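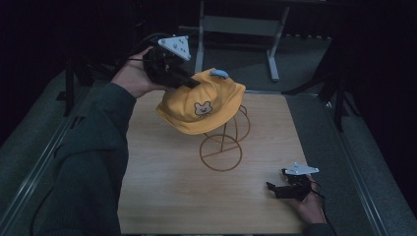

Kids' Accessories > Sun Hats > Bucket Hats

Prastby Bear Patch Bucket Hat, Mustard

Soft bucket hat in mustard yellow. Rounded crown, short brim that turns down, little embroidered bear face on the front. One of our best sellers two summers running and back again in the same color because people kept asking.

In stock, all sizes except XS (XS back in December, see below).

At a glance

Color: mustard
Outer: cotton twill, prewashed
Lining: cotton, unbleached
Brim: short, turned down, soft, no wire
Patch: embroidered bear face, cream with brown outline
Chin strap: not included, sold separately
Wash: cool, gentle, reshape while damp
Sizes: XS, S, M, L

Sizing

Measure the head first. Please. Most returns on this hat are sizing and most of those are people guessing by age. Kids' heads don't go by age. Soft tape, just above the eyebrows, around the widest part at the back. Not tight. Then add a finger.

XS: baby, first summer
S: older baby to young toddler
M: toddler to preschool
L: school age, also fits a few grownups with small heads (we've had emails)

The cm and inch chart is on the size card, link at the bottom of the page. Between sizes go up. Cotton gives a bit with wear but it doesn't give enough to rescue a hat that's too small, and a tight hat gets pulled off and thrown out of the stroller.

If you have thick or curly hair in the family, go up. Braids or buns, go up. If the hat is going over a swim cap we'd say don't, get the Cillden instead, it's made for water.

Fit notes

Sits low. Brim is on the short side so they can still look up at things without tipping there whole head back. That's good for playgrounds and bad for long hours at the beach. For a beach day you want more brim plus a neck flap, and this has neither.

Crown is fairly deep. On a smaller head it can come down to the eyebrows, normal, just push the brim up at the front and it stays up OK.

Not reversible. The lining is plain and the seams show. The Steiner bucket is the reversible one, stripes on one side, solid on the other, same price.

Sun

Asked a lot so putting it here. This hat is NOT UPF rated. It's a decent weight of cotton and it shades the face and the top of the head, but we haven't had it tested and we won't print a number we don't have. Sunscreen on ears and neck. Hats with a tested rating have it in the title, filter by "rated" on the left.

Washing

Cool wash, gentle, with similar colors. First wash on its own or with yellows and oranges, mustard can let go of a little dye. We prewash but still.

No bleach. No dryer. Tumble drying shrinks the lining faster than the outside and then the crown puckers and there's no fixing it. We can't take those back.

To dry: pull it into shape while damp and set it over a bowl, upside down, something about the size of the head. A mixing bowl is fine. Don't hang it by the brim with a clothespin, leaves a dent.

Bear patch can be ironed from the inside only, medium, with a cloth between. Ironing straight onto the stitching flattens the thread and it goes shiny.

Sunscreen marks around the inside band: dab of dish soap, rub with your thumb, leave it a while, then wash. Works on most of it. Mineral sunscreen is harder, do it twice.

Fading

Yellow fades. It will be a softer color by the end of a hard summer. Some people like it better that way. Don't leave it on the back shelf of the car, that's the quickest way to get one side paler than the other.

Chin strap

There are two small loops inside the band for the Florken strap. Strap snaps on, snaps off, and comes apart if it's pulled hard, so it can't stay caught on a slide or branch. Sold separately because about half of you don't want one. Comes in white and tan. Only use the breakaway kind on kids. Don't sew in elastic, we know it's tempting.

XS doesn't take the strap. No loops on that size.

Name label

Woven label inside, blank space for a name. Laundry pen, not ballpoint. Let it dry overnight. Daycares seem to lose hats at an amazing rate so do this before the first day.

We can also stitch a name inside the band, up to eight letters, brown thread. Pick "add name" before you put it in the cart. Named hats can't be exchanged, so get the size right first. Check your spelling, we stitch exactly what's typed, capitals and all.

Goes with

Florken breakaway chin strap
Steiner reversible bucket hat, if you want one in the wash and one on the head
Cillden swim hat, quick dry, neck flap
Prastby tote in the same mustard twill. Made from the ends of the hat fabric so stock comes and goes

Restocks and quantities

We make this one in one run a year, around 3,000 hats over all sizes. When a size is gone it's gone until the next run, except XS, which we under ordered this time. Extra XS being sewn now and due in December. Put your email in the box next to the size and you'll get one message when it lands. One message, no newsletter unless you tick it.

Same dye recipe each year but dye lots do vary. If you're buying for siblings and want them to match, order together and write "same lot please" in the notes. We'll check before packing.

Shipping

Orders in before noon go out same day on working days. After noon, next one. Hats ship in a box, not a mailer, they used to go in mailers and the brims arrived folded. If yours arrives creased anyway, steam from a kettle held well back (adult job) and shape it by hand.

Free shipping when you order 2 or more hats. Mix and match is fine, straps don't count as hats.

Returns

Thirty days, unworn, tag on. Trying on at home is fine obviously. Hats with hair, sunscreen or food on them we can't resell so we can't refund. Exchanges for size ship free the first time. Put the order slip back in the box, with the size you want circled. No slip, no problem, just slower.

Gift returns go to store credit. We don't tell the person who bought it.

Shop and school orders

Daycares and schools ordering ten or more, write to Hema Pillai at the wholesale address on the contact page. Tell her the sizes if you know them, if you don't she'll send a sizing set you can try on the kids and mail back. Class orders can be split over 2 deliveries for late joiners. No patch swaps on class orders under fifty, sorry, the embroidery is done in batches.

Questions we get

Does it come in other colors?
Mustard only with the bear. Plain buckets without a patch come in moss, brick and navy.

Is the patch scratchy inside?
No. Lining covers the back of the stitching.

Can the patch come off?
It's stitched down all the way round. You could unpick it but you'd see a darker bear shape underneath after a summer of sun.

Does it float?
For a bit. Then it doesnt.

Will it fold into a pocket?
Yes, adult coat pocket. Brim is soft and comes back after a shake. Don't leave it folded all winter.

My kid hates hats, any tips?
Put it on right as you go out of the door, when there's something else to look at. Let them wear it indoors too if they want. Wear one yourself. Some kids just need a week or two.

Do you do adult sizes?
Not in this one. L is as big as the pattern goes before the crown starts to look odd. We tried.

Can I get a refund if it goes on sale later?
We do one sale a year, end of season. If you bought within the two weeks before it starts, write to us with your order number and we'll credit the difference.

Repairs

Loose stitching, popped loop, band coming away: send it back, any time in the first year, and we'll mend it free. You pay postage this way, we pay it back. Wash it first please. After a year we'll still look at it but there's a small charge for thread and time. Dog damage depends on the dog.

Size card (print at 100%, do not scale to fit)
Care card
Contact and wholesale
Back to Bucket Hats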